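Home | Politics | Energy | Opinion | About | Contact

The Wustby Gas Stove Ordinance: Your Questions, Such As They Are

25 Jul 2022 — By the Cheetham Ledger opinion desk

Is the city coming for my stove?
Not yet. The ordinance bans gas hookups in new buildings starting in October. Your current burners may stay until they die, at which point a permit gets involved, and the permit costs $95.

Who asked for this?
A consultant called Tesico, which was paid to study the matter and found that it needed studying. Its report runs to 40 pages. The council passed the thing after 9 minutes of debate, a good part of it about parking.

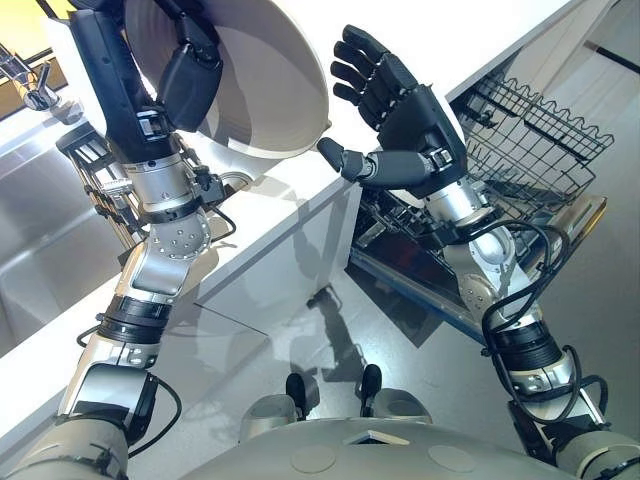
Will switching cost me anything?
The city says the average household will spend $2572 on wiring and a new range, less a rebate that has no application form yet. Renters are told the landlord will absorb it, and landlords have always been generous that way. Salad remains unregulated, so a big white bowl and a bare stretch of countertop may be the cheapest kitchen plan on offer. Soup is another matter.

Where will the extra electricity come from?
The Rullport plant, which burns natural gas. We asked the city about this and were sent a brochure.

Can restaurants get an exemption?
Yes, if they can show "demonstrated culinary need." The ordinance doesn't define it. Good luck to the diners.

How do I object?
Written comments go to the clerk's office in Cheetham — on paper, in duplicate.

Related
Rullport Rate Hike: What the Bill Leaves Out
Wustby Buys Electric Buses, Forgets Chargers
Who Pays for Tesico?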